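Sock Hanger FAQ

Which hanger do you like for socks?
The cloud-shaped kind with little clips along the bottom bar! I hang mine from a wooden rail, clip the socks side by side, and love how little space it takes.
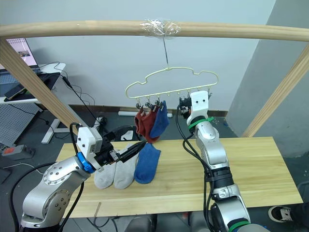 Do I sort the socks before I clip them?
I do, right on the table. Pull them out of the pile one color at a time — blues together, grays together — and smooth each one flat as you go. Khalil Haddadin wrote in to say he sorts at the hanger, and that's fine too.
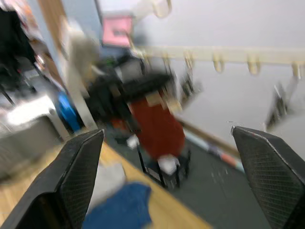

Toes up or toes down?
Toes down for me. Clip the cuff, with the ribbing doubled over once if the sock is thin. Laying them out in a row first makes this part so quick,

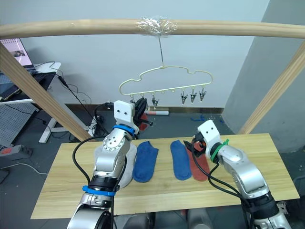
and it's when you'll spot the odd one with no partner. Clip it at the end of the bar and check again on Saturday!

Will the clips leave marks?
Mine leave a tiny dent that's gone after one wear.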